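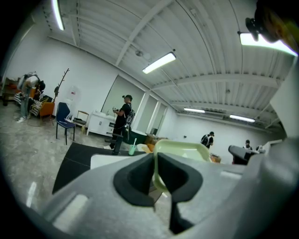
A reader from Clenau wrote in to say that the first loaf out of the proofer was the first one in years that rose on the day it was meant to, and could we please put the starter instructions ahead of the cleaning instructions next time. Done! Starter now comes right after the first warm-up, and cleaning has moved to Section 3.

Section 2: Setting Up Your Sokum Folding Proofer (Model 1653)

Before you start

You need a flat counter, a grounded outlet, and a little patience for the first warm-up. The proofer runs happily in a cool kitchen, a pantry, or a basement. Keep it out of direct sun and away from the stove, and leave a hand's width of space on every side.

In the carton:
Base with heating plate and control dial
Folding walls (one piece, hinged)
Top cover
Wire rack
Water tray, part 3971
Temperature probe with clip
Power cord

If the water tray is missing, look inside the folded walls. It travels there and likes to stay there. Replacements are sold under the same part number by Patwary Kitchen Supply.

CAUTION: Do not plug in the proofer while it is folded. The heating plate must be uncovered and the walls must be standing.

2.1 Unfolding the proofer

1. Set the base on the counter with the dial facing you.
2. Hold the folded walls by the short ends and pull them gently apart until they make a rectangle. The hinges are stiff when new.
3. Lower the walls into the groove that runs along the edge of the base. Start at the back and work forward.
4. Press down on each corner until it clicks.
5. Put the water tray in the center of the heating plate.
6. Set the wire rack on its four feet over the tray.
7. Place the cover on top with the small vent toward the back.

Note: A gap of a fingernail between cover and walls is normal on a new unit. It closes up after a few warm-ups as the seal softens.

2.2 First warm-up

Run the proofer empty once before you trust it with dough. You may notice a faint smell, a bit like a new raincoat. It goes away on its own, and an open window helps.

1. Make sure the water tray is dry for this run.
2. Plug in the cord, first at the base, then at the wall.
3. Turn the dial to 80 (the dial is marked in degrees Fahrenheit). The amber light comes on.
4. Wait for the light to turn green. In a chilly room this takes longer, so go do something else.
5. Clip the probe to the wire rack and compare its reading with the dial.
6. If the two disagree, see 2.5.
7. Turn the dial to OFF, unplug, and let everything cool with the cover off.

CAUTION: The heating plate stays warm after the light goes out. Lift the tray by its handles.

2.3 Waking up a starter

This is the part we love. A sluggish starter that has been sulking in the refrigerator can come back to life in here, and watching it climb the jar is half the fun of owning one of these things.

1. Take the starter out of the refrigerator and stir in any liquid on top. If you see pink or orange streaks, or fuzzy mold, throw it out and begin a new one.
2. Spoon a little into a clean jar. Add equal weights of flour and water and stir until no dry flour is left.
3. Rest the lid on the jar without tightening it.
4. Stretch a rubber band around the jar at the level of the starter so you can see how far it has come.
5. Place the jar on the rack, near the middle, and set the dial to 80.
6. Put the cover on. Leave the water tray dry; the lid keeps the starter moist enough.
7. Check it now and then. A lively starter doubles, domes on top, and smells pleasantly sour, sometimes like yogurt, sometimes like green apples.
8. If it has hardly moved by the next morning, pour off half and feed it again.

Note: Whole rye flour gives a tired starter a real push. Even a spoonful mixed into your usual flour makes a difference you can see through the glass.

CAUTION: Never put a tightly sealed jar in the proofer. Gas builds up as the starter works, and the jar can crack.

2.4 Proofing dough

1. Pour 2 cups of warm tap water into the water tray. Do not use boiling water.
2. Set the tray on the plate and the rack over it.
3. Turn the dial to your chosen setting and wait for the green light.
4. Put the dough in a bowl, a straight-sided tub, or a shaped-loaf basket. Check that it has room to rise without touching the cover.
5. Put the bowl on the rack and close the cover.
6. Leave the cover alone for the first stretch. (We know. It's hard.)
7. Look at the dough, more than the clock. Most bread doughs are ready to shape when they are puffy, wobble when you nudge the bowl, and show a few bubbles at the sides.

Rich doughs with a lot of butter do better on a slightly lower setting. If the butter begins to shine on the surface, the proofer is too warm, so turn it down and give the dough more time. Cinnamon rolls set up this way after supper make a very good breakfast.

Tubs with straight sides are wonderful for beginners. Put a strip of tape on the outside at the starting height and you will learn more about your dough in one weekend than from a shelf of cookbooks. The Prirstead recipe booklet packed with your cord gives the rise to look for with each dough.

2.5 If the probe and the dial disagree

1. Check that the probe tip hangs in open air and does not touch the rack, the walls, or the bowl.
2. Check that the vent in the cover is clear.
3. Wait until the green light has been on for a good while, then read the probe again.
4. If it still reads high or low, hold the dial in place and turn the small screw in its center with a coin. Clockwise lowers the temperature, counterclockwise raises it. Go a hair at a time.
5. Close the cover, wait for the green light, and read again.

Proofers from the June run have a slotted plastic cap over the screw. Pry it off with a butter knife and keep it for later.

2.6 Folding it away

1. Unplug the proofer and let it cool.
2. Empty the tray and dry it with a towel.
3. Wipe the inside walls with a damp cloth.
4. Lift the walls straight up out of the groove and fold them flat, with the tray inside.
5. Lay the walls on the base, put the rack on top, and finish with the cover.

Go on to Section 3 for deep cleaning and seal care.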